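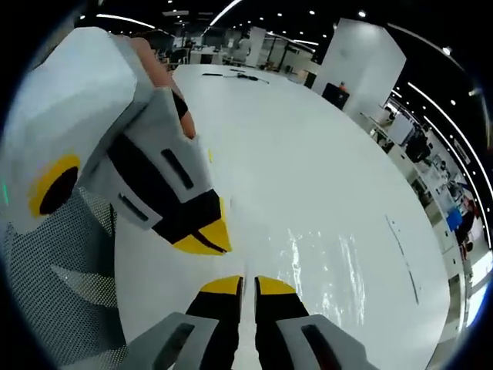 Flerkerine Workroom Furniture Project: Progress Report to the Nerkelell Fund

Prepared by Francine Fraser
February 25, 2019

Summary

The grant was approved in November to replace the furniture in the main workroom on Marchand Street. The white tables are in place and in use. The mesh-backed office chairs have arrived as well. Two items are still open: the glare from the overhead lights and the final position of the power outlets.

Tables

We chose a white top so that small parts and cables would be easy to see. The old brown tables were too dark for close work, and this was the most common complaint in our member survey, which had 109 replies. Members now sit on both sides and work across from each other, which the old layout did not allow.
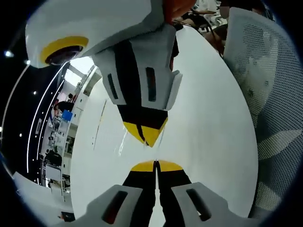 The tables came from Gristier at the quoted price. One top was damaged in transit and was replaced under warranty. Cleaning is done at the end of each day with a damp cloth and mild soap. We have asked members to use cutting mats, as the finish will not stand up to knives.

The glossy surface does pick up the ceiling lights. Chun-yin Tang has priced diffuser panels for the fixtures and we expect to choose a supplier next month.

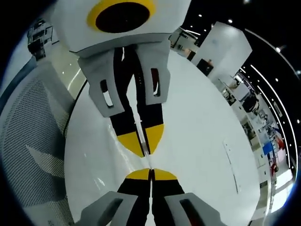
Chairs

The old chairs had padded fabric backs that were hard to keep clean. The perforated mesh can be vacuumed or wiped down. Members who book the room for long sessions have told us they prefer the new chairs, though two people found the seats too firm. We are keeping seven of the old chairs in storage until the end of the grant period.

Cables

The tables have no built-in power, so leads still run from the wall. We had planned floor outlets, but the landlord has not yet agreed to the work.
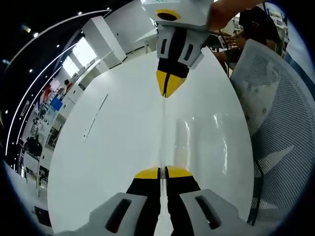
In the meantime we have asked members to keep cables off the walkways and coil them up when they finish. If the floor outlets are refused, we will ask to use that part of the budget for a wall-mounted power rail.

Budget

The furniture line was $3,000 and has been fully spent. A further $2,000 is set aside for lighting and power, and none of it has been drawn. We will send the supplier quotes to Nerkelell before any of this money is committed.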